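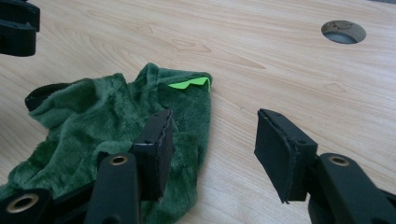
Search articles Search Advanced

Reading time: 9 min

3.2 Sourcing and storage of the ground turmeric

We bought our turmeric whole, as dried fingers, from growers' cooperatives in Urnela and Kaimal, and we had it ground in small batches at the Grundov mill. It would have been easier to buy it already ground, and a good deal of earlier work has done just that, but powder that has sat in a warehouse for an unknown number of months brings its own history along with it, and we wanted to know ours from the first day. In all, 1318 sample packets were filled, and every one carried the origin of the fingers and the month of grinding.

The packets were of 2 kinds. The first was a plain paper pouch with a folded top, much like what shoppers still take home from open markets, and the second was a foil-lined pouch sealed with heat. Both were kept on open shelves in the Talo storeroom, where the air is warm and fairly damp from July onward, and stayed there for up to 182 days. We did think about using a climate cabinet — it would have given us tidier curves — but most kitchens and small shops don't have one, and we hoped the results would be of use to the people who run them.

3.3 Color and aroma

Color was read with a handheld meter after the powder had been gently leveled in a shallow dish, and each reading was repeated after stirring. The paper pouches lost their deep orange tone sooner than the foil ones, and the powder from Kaimal, which started out a little brighter, faded faster in paper than the powder from Urnela. Figure 3 plots the yellowness value against days in storage for both origins, with foil shown as solid lines and paper as broken lines.

Aroma was judged by a trained panel, working in the morning before anyone had eaten spicy food. Over the whole study the panel gave us 3000 scores, and we are very grateful for their patience! Their notes followed the meter quite closely for the paper pouches. For the foil pouches the match was weaker, and several panelists wrote down "woody" or "flat" for powder whose color had hardly moved at all. We come back to this gap in Section 4, together with the moisture readings.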